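Project Report: A Clip-On Bar for the Stendura Shelf

Our group redesigned the upright bar for the Stendura shelf kit. The old bar was flat on all sides and slid out of its bracket under load. We drew a new one with two raised bumps on the front face, set one above the other with a narrow groove between them. The lip of the bracket is meant to sit in the groove.

The first print took 420 minutes at 6 walls and weighed 163 grams. We rounded the lower end and softened the long edges in the second version — the first one had corners that scratched the table.

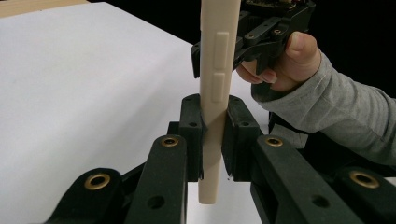 Why did we use two bumps and a groove when a single hole and a pin would also hold the bracket?

A pin is a loose part and gets lost. The bumps are printed with the bar, so the kit has one less piece to pack.

For the load test we hung 300 grams from the bracket and left it overnight in the Adugna lab. It had not slipped by morning. We did not test heavier loads. The upper bump should be a little thicker in the next version, and the groove needs sanding before the bracket goes on.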